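Rarnar Bench Hand, Tube Handling Kit
Two-finger gripper, wrist camera and software for conical tubes in standard racks 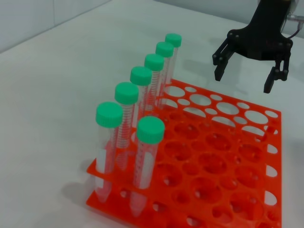

The Bench Hand at an orange two-tier rack, wrist camera view. Green-capped conical tubes, fingers open.

If you've spent an afternoon moving capped tubes from one rack to another, you already know why we made this kit, and you probably have the sore thumb to go with it! The Bench Hand picks up capped conical tubes one at a time and sets them down where you want them, and it does so at a pace that leaves you free to get on with something more interesting across the room.

Setup is friendlier than you might expect. You put your rack on the table, show the wrist camera where the corners are, and type in which holes are full. Racks with mixed hole sizes are fine (we had a lot of letters about those), and so are clear tubes with printed scales and white writing patches. Oanh Bạch, who wrote the teaching screens, kept them to plain words and big buttons, so you can work them with gloves on.

The fingers have flat, blunt tips and come in toward the cap from both sides. You can set the grip force in 80 steps. Start low and work up, especially with thin-walled tubes, and save the setting under a name you'll remember in April.

In the box
Gripper with two fingers
Wrist camera and bracket
Cable, 200 cm
Spare finger tips, one pair
Printed guide, with a wall card by Kha Đỗ

Good to know
The kit does not screw or unscrew caps. For that, look at the Jutance cap station, sold separately. Leave a free column between tubes if your rack has room, as the fingers need a little space to open.

Order no. 734, with camera
Order no. 319, gripper only

Questions before you buy? Write to Eino Kallio at our Urthorpe office, and do tell him which rack you use.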